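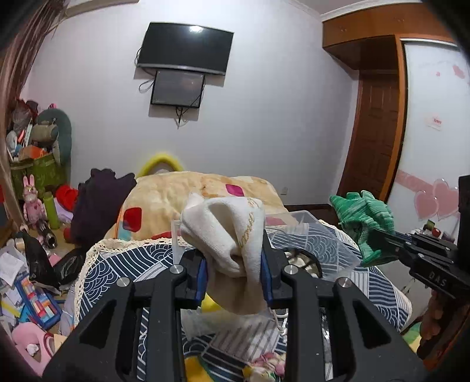
Page 1 of 2

Arnel Pangilinan
Thread on collecting examples for the tidying model. I get asked what the job is, so I'm writing it down once.

The task this week is "bedroom, soft items, into the box." Two hand-held grippers, one in each hand. You pick things up off the bed and put them in a clear plastic box. Then you take them out and do it again.

The target for the task is 2000 examples. We're at 702. One example is one item from first touch to release. If you drop it and pick it up again without stopping, it still counts as one.

Soft things are slow. A block has maybe two good ways to hold it. A towel has as many as you want, and the model has to see a lot of them. So I don't fold anything first. I take it however it's lying.

Rule from the Dronen task sheet: both hands have to be doing something useful. You can't park the left one and work with the right. New people forget this all the time. I did it for my whole first Tuesday and lost those takes.

Second rule: change the layout every 10 examples. Move the box, swap a few items, shake out the quilt. I set a kitchen timer at first and then gave up on it and just kept a tally on paper.

Third rule: don't tidy the room. Jistota, who wrote the first version of the sheet, wanted a bare bed and a bare wall. The model trained on that was fine on a bare bed and bad everywhere else. Now we work in rooms the way they are.

Page 2 of 2

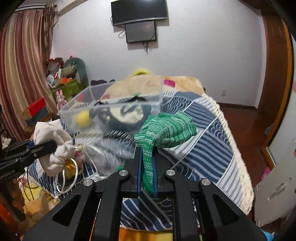
Green knit in one gripper, white cloth in the other, box open.

Knits are my least favorite. If you pinch only the top layer, it stretches and the rest stays on the bed. Close the jaws lower down than you think you should, wait a beat, then lift. The wait matters for labeling too. Aryee marks the grasp point by hand and can't find it if you rush.

Failed grabs stay in. I used to delete mine. Aryee asked me to stop, so now I tag them "miss" and keep going.

A normal shift is 8 batches with a break after every second one. My forearms give out before my patience does. Squeeze less. The pads hold more than you'd expect.

Someone asked if the patterned bedding is a problem. It makes the labels slower. We haven't been told to change it.

Next is the Grasdale set, same idea with shoes. Sheet isn't final yet. I'll add to this thread when I have it.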